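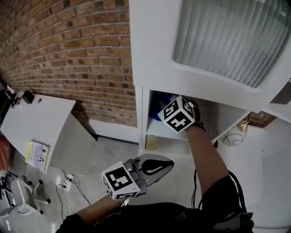

Rinden 社区图书室招聘兼职图书整理员

一、关于我们
Rinden 是一间面向周边居民的社区图书室，设在 Boychuk 路的一栋老楼里，一层是借阅区和儿童阅读角，二层是自习室和一间小活动室。馆藏以中文小说、地方史、儿童绘本和实用类图书为主，另有少量外文书。去年从 Flatwood 旧书店接收了一批捐赠图书，目前还有 61 箱没有编目，这次招聘主要是为了完成这部分工作，同时补充周末值班的人手。

二、岗位与人数
兼职图书整理员，共 3 名。其中两名以编目为主，一名以周末借还服务为主。报名时请写明希望应聘哪一种，两种都可以接受的也请注明。

三、工作内容
编目岗：
拆箱、除尘、检查书况，把缺页、霉变、严重破损的书单独放置并登记。
按中图法给出分类号，在 Plistari 系统中录入书名、作者、出版社、出版年份和 ISBN。没有 ISBN 的旧书按统一书号录入，两者都没有的先贴黄色标签，由馆员处理。
打印并粘贴书标，书标下沿距书脊底部 3 厘米，薄册贴在封面左下角。
上架，并调整相邻书架的间距。

借还岗：
办理借书、还书、续借和读者证。
接听电话，回答开放时间、馆藏查询等一般问题。
闭馆前整理阅览桌，把读者留下的书归架。
每月一次协助布置儿童故事会，活动当天需提前到馆。

四、工作时间
编目岗每周工作两个半天，可在周二至周五之间选择，上午 9:00 至 12:30，下午 13:30 至 17:00。时间确定后原则上一个月内不调整。
借还岗为周六、周日下午，13:00 至 18:00，每次 5 小时。法定节假日图书室闭馆，不排班。
聘期从签订协议起至 9 月底。到期后如双方愿意，可以续签。

五、应聘条件
年满 18 周岁，高中及以上学历，专业不限。
能熟练使用电脑，中文打字准确。编目岗需要认识繁体字，馆里有相当一部分旧书是繁体竖排。
能搬动装满书的纸箱，能使用矮梯。对灰尘或霉菌严重过敏的，不建议应聘编目岗。
有图书馆、书店、档案室工作经验的优先。没有经验也可以报名，到岗后安排两次培训，培训时间照常计酬。
在校学生请先确认课表，能够保证整个聘期的出勤。

六、待遇
编目岗每个半天 150 元，借还岗每次 220 元，每月 10 日发放上月报酬。按协议约定全勤的，聘期结束时另发 600 元。
提供手套、口罩和围裙。馆内有饮水机和微波炉，不提供餐食。
聘期内可借书 15 册，借期为普通读者的两倍。
交通费自理。自行车和电动车可以停在后院，汽车请停到路口的公共停车场。

七、报名方式
请把以下材料放在一个信封里，交到一层服务台，或者邮寄到 Rinden 社区图书室，信封上写“整理员应聘”：
1. 个人简历一份，一页即可，写明联系电话和方便接听的时间。
2. 可以上班的时段，编目岗请至少列出三个半天供我们排班。
3. 曾做过类似工作的，写清单位、时间和具体内容，不需要推荐信。
不收身份证和学历证书原件，录用后再核对。材料不退还，未录用者的材料在招聘结束后销毁。

八、面试安排
收到材料后，我们会在一周之内电话通知是否参加面试。面试在二层活动室进行，时长不超过半小时。编目岗有一个小测试，现场给几本书，请应聘者录入基本信息并说明大致应归入哪一类，可以查分类表。借还岗没有测试，主要谈时间安排和与读者打交道的情况。
面试当天请带身份证。需要改期的，请提前一天打电话到服务台。
三个名额招满后，我们会在门口公告栏贴出通知，不再接收材料。

Rinden 社区图书室
2021年5月12日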